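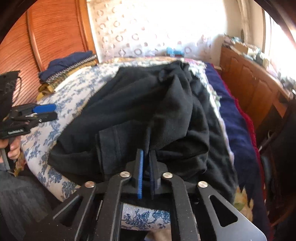
Slide 1. Dark clothes on the bed, before folding.

Good morning. Leave this slide up while people find a seat. Start when the door closes.

I run the home laundry sessions at the Lokham centre. Today is the second talk, on folding. The first one, on washing and drying, was on Wednesday and the handout is by the door.

Slide 1 is black clothing on a patterned sheet. Point to the creases running down from the bunched part, and to the folded hem or cuff with the line of stitching. Ask the room where they would start. Most people will say the waist. Take two or three answers and move on.

My answer is the hem. Find a hem and you know which way up you are. On black fabric the seams are hard to see, so feel for the stitching with your thumb. Then find the matching hem and lay one on the other. Pull gently from both ends. The big creases go at this point and you have not folded anything yet.

Say something about the bed. A bed is a good folding surface if it is made first. Pull the sheet tight. If the sheet is loose it moves with the clothes and you end up smoothing both. A light or printed cover helps with dark clothes because the edges show up against it. People with a navy or black cover can put a towel down.

Order of work, read slowly, people write this down:

Large things first, trousers and jumpers.
Then tops.
Then underwear.
Socks and other small soft things last.

Pause for questions. Someone usually asks about ironing. Ironing is the third talk.

Next slide.
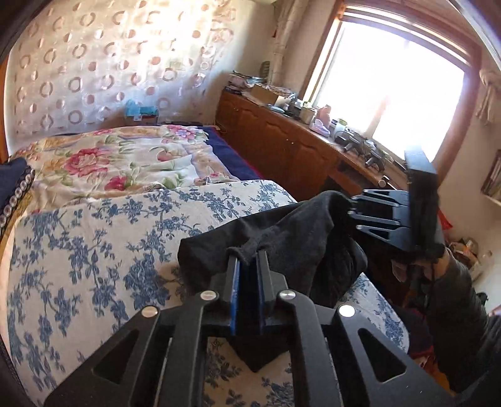 Small items take longer than people expect. In the Gurkby household we followed for this course, the small dark pile took longer than all the trousers together. One sock looks like another until you hold it up to the window. Sort small black things in daylight if you can. Under a yellow bulb, navy and black are the same colour, and you will find out at work.

Hold a small item at both ends and give it one pull lengthways before laying it down. Do this with a sock from the bag. Show it twice, once facing the room and once side on. A crumpled sock laid flat stays crumpled.

Pairs: match the cuffs first, then the toes. Fold in half, then in half again. I don't ball them, it stretches the cuff. If somebody says they have always balled them, fine, carry on.

Numbers, if there is time. The Prundar survey had 200 households. 2 of them folded everything on the day it was dried. Leave a gap here, people laugh. The Zabala survey was bigger, 3,000 forms sent out and 2,000 returned, but it only asked about ironing, so keep it for the third talk unless asked.

Putting away. Clear one end of the bed and build the piles there, heaviest at the bottom. Keep quilts and blankets pushed back so the piles stand on something flat. Carry one pile at a time. Don't leave piles on the bed until night or they go on the floor.

Practice: hand out the bags. One pair of trousers and four socks in each. Ten minutes. Walk round. Watch for people starting at the waist.

Collect the bags before the tea break and check the socks are back in them.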